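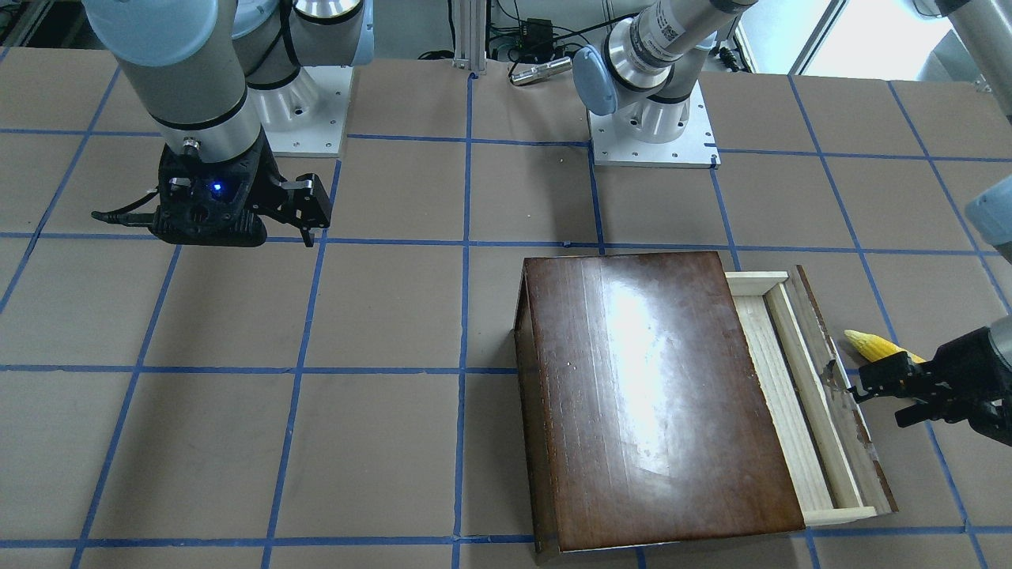 # Skarden opens orders for two-arm workcells and publishes a buyer's planning guide

2021-03-30

Skarden is now taking orders for its two-arm tabletop workcell, with first deliveries set for September. The company has also released a planning guide for buyers who have not budgeted for this kind of equipment before. The guide is free and covers floor space, power, spare parts, staff hours and the costs that tend to be left out of a first quote.

The workcell is sold as a complete station: two arms with two-finger grippers, mounting plates, a table, a frame post and the control electronics. Customers who already own a suitable table can order without one. Skarden will check the table drawings before confirming the order.

"Most of the calls we get start with the price of the arms," said Sheila Lambert, who runs sales at Skarden. "By the end of the call we are talking about cables, a spare set of fingers and who is going to reset the table between runs. We wrote the guide so that people can have that talk with their own finance office first."

## What the guide covers

The guide runs to 39 pages and includes a worksheet that can be filled in before asking any supplier for a quote. Its sections follow the order in which money is usually spent:

- site work, including power outlets and lighting
- the station and its shipping
- grippers, fingers and other wear parts
- objects and furniture for the tasks themselves
- operator training and daily setup time
- service after the first year

The section on task objects was added after early readers asked for it. Small household goods, wooden boxes and play food cost little compared with an arm, but they get scuffed and chipped and have to be replaced. The guide suggests giving them their own budget line. It also suggests marking the table with a tape grid on a replaceable paper cover, so that objects can be put back in the same cell each time. Tape and paper should be listed as supplies. 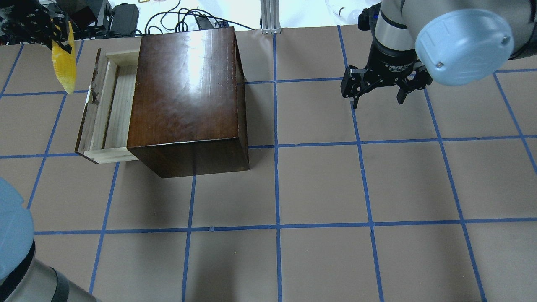

**Does a buyer need to order both arms at the start?**

A single-arm station can be ordered and the second arm added later. The table plate positions are the same in both versions, but the second arm will be billed at the price in effect on the day it is ordered, and the station will need to be calibrated again after the work is done.

## Trial sites

Skarden tested the ordering process with two customers, Plernura and Toprak, before opening it to everyone. Both filled in the worksheet and compared it with what they spent.

Güven Canpolat, purchasing manager at Plernura, said the largest gap was in staff time. "We had put down two days for setup and training. It took longer than that, mainly on the training side. For the next station we have a separate line for it."

At Toprak, the delay was with the building. Doğukan Duman, who planned the installation, said the room needed new outlets before the station could be switched on. "The electrician was booked up. I would call the electrician before I called the robot supplier."

## Ordering and terms

A deposit of 30 percent is due with the order and the balance is due on delivery. Buyers may change the gripper choice without charge until the station goes into assembly. The first production run is limited to 119 stations, and orders will be filled in the order deposits are received.

Installation and service will be handled by Sekov, which has worked with Skarden on earlier equipment. The service plan for the first year is included in the price. Later years can be bought one at a time.

Sinan Soylu, service lead at Sekov, recommends that buyers name one person on site to keep the maintenance log and order wear parts. Tülin Soylu, who schedules installations for the company, asks that site drawings be sent in with the deposit.

The planning guide and worksheet are available on request from the Skarden sales office.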